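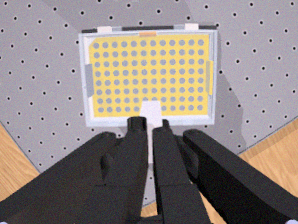

Leute, ich musste heute Morgen erst mal meinen Kaffee abstellen: Drirow machen wieder Musik! Zusammen! Giorgia Ruggiero hat es gestern Abend in einem Livestream verraten, so nebenbei, zwischen einer Frage nach ihrem Hund und einer nach ihrer Haarfarbe (wieder dunkel, steht ihr super), und danach ist der Chat komplett explodiert.

Wer die beiden nicht mehr auf dem Schirm hat: Giorgia und Arturo Caruso waren das Duo, zu dem ich mit 21 in jeder WG-Küche getanzt habe. „Kiltport“ lief damals wirklich überall, sogar beim Zahnarzt. Dann kam die Pause, von der alle wussten, dass sie keine Pause ist. Arturo hat solo weitergemacht, mit drei Alben, von denen ich das erste liebe und über die beiden anderen lieber schweige. Giorgia hat Theater gespielt und zuletzt in der Serie „Grasso“ die Schwester des Kommissars, die man bitte nie hätte rausschreiben dürfen!

Jetzt also vier neue Songs. Eine EP, kein ganzes Album, aber ich nehme, was ich kriegen kann. Heißen soll sie „Jinadholm“, nach dem Ort, in dem die beiden im Winter ein Haus gemietet haben. „Wir wollten eigentlich nur schauen, ob wir uns noch leiden können“, hat Giorgia erzählt und dabei so gelacht, dass ich glaube, die Antwort ist ja. Geschrieben haben sie wohl fast nur nachts, weil Arturo tagsüber Ski gefahren ist (schlecht, sagt sie).

Die erste Single kommt am Montag, 21. März, die EP dann im September. Ja, im September, ich weiß! Wer veröffentlicht denn eine Single und lässt uns danach den ganzen Sommer hängen? Einen kurzen Schnipsel hat Giorgia immerhin vorgespielt, 26 Sekunden, und ich habe ihn jetzt so oft gehört, dass meine Mitbewohnerin ihn schon beim Abwaschen summt. Klingt ein bisschen nach früher, aber mit mehr Klavier, und im Refrain singen sie wieder zweistimmig. Gänsehaut.

Zu einer Tour wollte sie nichts sagen. Auf die Frage hat sie ganz lange in ihre Teetasse geguckt, und im Chat sind sich alle einig, was das bedeutet. Ich will mich da nicht reinsteigern, habe aber vorsichtshalber schon mal meine Schwester gefragt, ob sie im Herbst Zeit hat.

Arturo hat sich bisher nur mit einem einzelnen Herz unter Giorgias Post gemeldet, typisch. Sobald die Single draußen ist, schreibe ich euch, wie ich sie finde. Und ihr: Lieblingssong von Drirow, ab in die Kommentare! Wer jetzt „Kiltport“ schreibt, darf das natürlich, aber die B-Seite war besser.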